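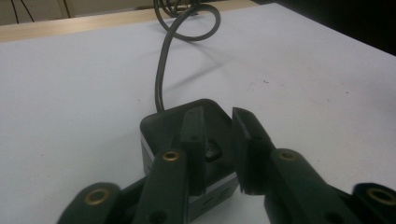
The gripper at the small grey box with the cable, on the white table in the second room.

Visit to the Velidbridge workshop, Oct 16, 2022

We were nine people from our evening course in machine maintenance, and the bus left us at the wrong gate, so we came to Trirum late and a little wet. The porter gave us visitor badges and asked us to sign a paper about safety. I mention the paper because the safety part became the main subject of the afternoon, which was not the plan.

Trirum is a small company. They make grippers, and they test how well these can take hold of ordinary electrical things: plugs, adapters, small boxes with cables. Our guide was Maeve Ní Bhriain, who is responsible for testing. She speaks quickly, but she repeated everything when somebody asked, and I was grateful for this.

In the first room we saw the machine where the plastic links are cut. I will not write much about it, as the noise was strong and I understood perhaps half. The second room was quieter. There they work with grippers that a person holds in the hand, and with the same fingers on a robot arm, which stands in a cage at the other end of the room.

The hand gripper has two fingers which stay parallel when they close. Each finger is carried by two links, an inner one and an outer one, and there are brass rings in the links at the turning points. It is a simple mechanism and I liked it very much. Two of us were allowed to try it. It is lighter than I expected, but your own hand becomes tired after a few minutes, and then you close the fingers harder than you want.

The fault happened at the cage. Maeve started test number 591, in which the arm must take a box with a cable, lift it, wait, and put it down again. The first lifts were good. Then the arm went up and the cable was caught somewhere behind the table edge. The arm should feel such a pull and stop. It did not stop. It continued to lift, the cable became tight, and the box turned in the fingers and came out. It hit the inside of the cage with a loud bang. Maeve pressed the red button and the arm stood still.

No one was hurt. The cage door was closed and we were behind the yellow line, 2 metres away. But one man from our group had put his bag over the line, and he was asked, quite seriously, to take it back. After this all of us looked where our feet were.

I must say that I respected what came next. Maeve did not send us to the coffee room. She locked the switch with a small padlock, put the key in her pocket, and wrote in the fault book while we waited. Then she let us look at the record on the screen. The force limit for the arm was set to 42 newtons. The pull on the cable was over this limit for almost the whole movement, so the limit was correct and the arm had still not obeyed it. A colleague from the software side, whom everybody there calls Barkley (I do not know if this is his first name or his family name), found that the limit was read only when the fingers were closing. During the lifting it was not read at all. This was changed in April, when they made the lifting faster, and the older tests had no cable in them, so all of them had passed.

Somebody asked why the cable was not simply fixed to the table. Maeve answered that they do this in some tests, but in a real workplace the cables lie as they want. They make a loop, they hang over the edge, and the arm has to manage with it. For the next days, however, they will run the arm only at low speed and with the cable clipped. The hand grippers can be used as before, because a person feels the pull and lets go.

The fault has number 609 in their book. I asked if I could write about it here and she said yes, if I also write that the cage did its work. It did its work.

There was a third part of the visit, about the Magyar line, where they put together fingers for larger objects. We had only a short time for it because of the delay. The fingers are changed with a few screws, and the workers keep a tray for every size. I would have liked to see this more slowly.

For those who want to go in spring: take shoes with closed toes, otherwise you stay in the entrance hall. Bags go in the lockers, and you need a coin for the locker. Photographs are allowed in the second room but not in the first. The correct bus stop is the one after the railway bridge, and from there you walk back a little.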